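Thursday, February, notebook 2

Started 7:40. Kheri Lukumay in before me and had the bench cleared. Subject this week is the in-flight medical kit for the Plitthorpe charter crews, mostly the newborn pack, which has not been looked at properly since the old contract.

Opened the first kit. Contents match the list except for the cord clamps, which are the older type with the stiff hinge. Tried one with gloves on and it took two hands. The Clisia clamp closes with one. Swapped both and changed the part line on the list. The old ones go in the training drawer, marked not for use.

Bulb syringe fine. Foil blanket fine but folded so tight it took me 56 seconds to get it open without tearing it. Kheri did it in 33, having watched me. Refolded in a loose Z with the corner out – try again tomorrow with somebody who has not seen it done.

Stethoscope trial. The problem is cabin noise. We played the cruise recording through the two speakers at the level the crew gave us and tried to count a heart rate from the doll. With the standard stethoscope I lost the count every time. With the Grundari electronic one I got it on four tries out of five. Kheri got all five. The Grundari needs its battery checked before each flight and I do not know who on the crew would do that. Wrote to the charter office to ask. Until they answer, leave both in the kit.

Kheri's point, worth keeping: a crew member with no clinical background won't use a stethoscope at all. For them the card should say to feel the cord stump or watch the chest. Current card has this on the back, in small type, under the drug list. Move it to the front. Draft wording:

Dry the baby. Put the baby on the mother's chest, skin to skin. Cover both. Is the baby breathing or crying? If not, rub the back and call the ground doctor.

I would cut the next four lines of the old card completely. They are for the doctor, if there is one on board, and a doctor won't be reading the card.

Oxygen: 2000 psi on the trainer cylinder at the start, gauge reads steady. Infant mask seals on the doll at the bridge of the nose but leaks at the chin if you hold it from above, as you have to when you kneel in an aisle. Holding it from the side is better. Needs a drawing on the card. I can't draw, so Kheri will.

Galley floor mock-up is 7 cm narrower than the drawing says. Remeasured twice. It doesn't change anything above but the next person should know before they set out the kneeling positions.

Lưu sheets and towels. The absorbent towels from Lưu come in a vacuum bag with no tear notch. Cut it with the trauma shears, fine, but then the shears are out of their slot and on the floor. Asked the supplier about a notched bag. Towels are good once out, thicker than the last lot. Set two aside for the wash test.
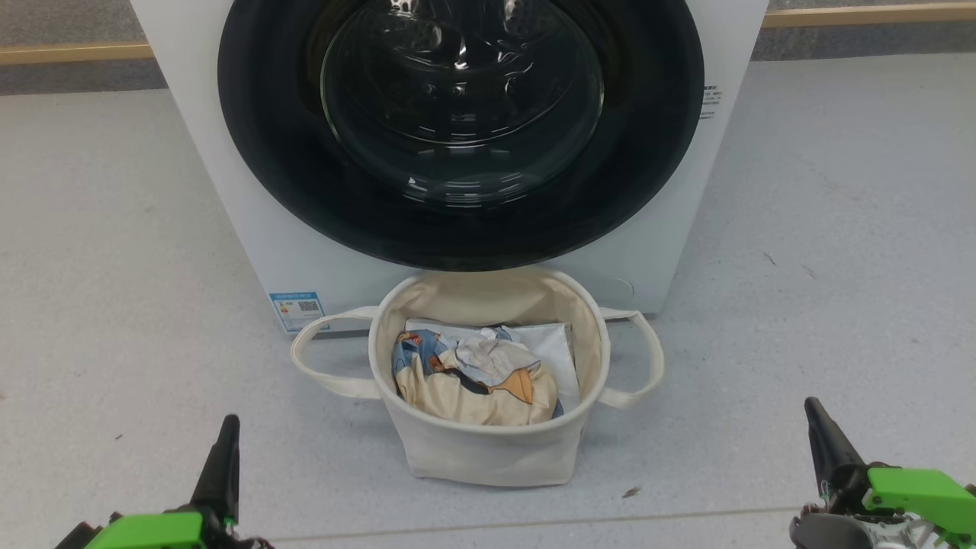 p. 33

Wash test for the towels is down for tomorrow, 60 degrees, no softener. Weigh them before and after. Write the weights in here and not on the back of the packing slip like last time.

Afternoon. Ran the whole kit once from sealed bag to baby covered, Kheri as crew, me reading the card aloud. Stopped twice. First stop, the gloves are under the blanket and should be on top. Second stop, I read "clamp" and he reached for the hemostat. The card now says "plastic clamp" in both places.

Repacked with gloves first, towels second, blanket third. Photocopied the packing order and taped it inside the lid.

Still open:
Answer from the charter office about batteries
Notched bags from Lưu
Drawing of mask hold (Kheri)
Second kit not opened yet – same supplier date as the first, so expect the stiff clamps in there too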